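Wednesday was the day I finally gave up on my beautiful time alignment code, and I'm writing this while I'm still a little sore about it, so bear with me.

If you've been reading along you know that I spend my weeks on the software end of a two-handed manipulation project. Most of our training data comes from a person sitting at a table with a gripper in each hand, doing the small everyday motions we want the policy to learn. Pick up a block, move it over, put it on the rack, and so on until your wrists complain. My part starts after that. I take two gripper streams and a head camera stream, line them up in time, throw away the junk, and hand the rest over to training. It sounds like plumbing and I love it the way some people love plumbing.

The tool that does this is called Kiani. I started it as a weekend script and it has grown the way weekend scripts do, with a settings file that scrolls for a while and a folder called "old" that I'm afraid to open. For months it worked fine. Then Lise McKinnon, who trains the policies and has a much better eye for trouble than I do, came over and told me the left hand was late.

I didn't believe her. I had plots! I'm very attached to my plots. But she put two replays side by side for me, one where the left hand did the grasping and one where the right hand did, and once you saw it you couldn't stop seeing it. In the left-hand clips the block began to move a hair before the recorded jaws had closed on it. A policy trained on that learns that blocks drift toward you if you wave at them, and sure enough, ours had taken up closing its left gripper late and a bit hopefully.

So I went digging. We had 2229 episodes in the set, and I wrote a little checker that looked for the moment the jaw width stopped shrinking and compared it with the moment the block first moved in the camera view. The right side was lovely, a tight little hump near zero. The left side had two humps. One sat where it should and the other sat 114 milliseconds off, which is an eternity when you're closing fingers on something.

Two humps meant it wasn't a steady delay, and that's where my clever code comes into the story as the villain. Kiani was estimating a clock offset for each stream by matching motion, wrist speed from the gripper against motion in the image. When both hands moved a lot, it did great. When one hand mostly sat still and waited its turn, the matcher got bored and latched on to whatever the other hand was doing. It was lining up the left gripper with the right arm. I had even written a confidence score to catch exactly this kind of thing, and the score was very confident.

My first fix was, of course, more cleverness. I masked out half the image for each hand. Then people crossed their arms over to reach something and it fell apart again. I added a prior. I added a smoother for the prior. By lunchtime I was drawing a diagram of the thing for Lise on the back of a shipping label, and she let me get all the way through before asking why the recorder didn't just stamp every message from the same clock when it came in. I said something about jitter. She asked how much jitter. I hadn't measured it, dear reader. I had measured nearly everything else in that building.

I measured it. It was tiny, comfortably less than one camera interval. So out went the matcher, the masks, the prior and the smoother, 1669 lines in all, and in went a short function that stamps messages on arrival and subtracts a fixed delay for each device. I kept a branch called Grismont with the old code in it, mostly for sentimental reasons (it's named after a cheese shop, and no, I can't defend that either).

The old episodes were a separate headache. Luckily the recorder had been writing arrival times into a log all along, and I'd simply never read them, so most of the set could be realigned overnight. Twenty episodes had logs that stopped partway, and those I just dropped. I used to fight for every last one. I'm getting better at letting go.

Next on my list is a check at the table itself, so that whoever is recording does one quick open and close with each gripper before they start and Kiani complains right away if the jaws and the picture disagree. Lise wants it to beep. I'd like a gentle line of text, and we're still negotiating. After that I want to go back over the segmenting code, where I suspect there's another smoother hiding that I was very proud of once.

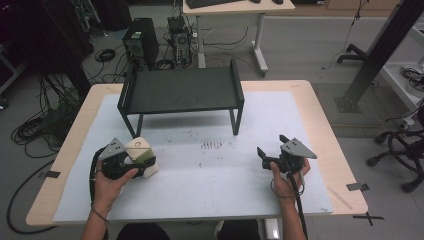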